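Section 3: Filling your Voma sorting box

Now the fun part -- putting things in!

1. Fold the bottom flaps flat and press the corners until they hold.
2. Set the box on a table with the opening up.
3. Add the biggest packages first, then the small ones.
4. Stop well below the rim so the lid can close.

Note: Mixed sizes are great. They make sorting much more satisfying later!

Caution: Do not load more than 2000 grams, and keep real medicine out of reach of children.

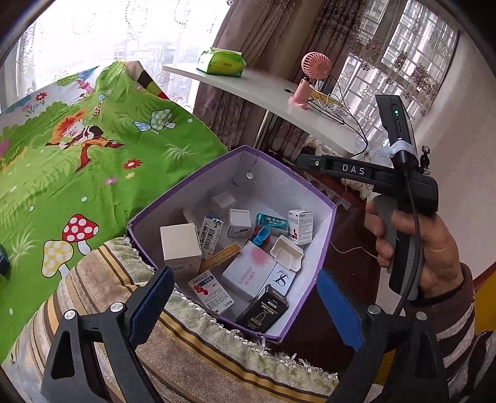 Small cartons are wonderful for a first fill, and you can save them up from the kitchen or the mailbox. Toss in one bright thing as well. A little blue truck among mostly white boxes is so easy to spot!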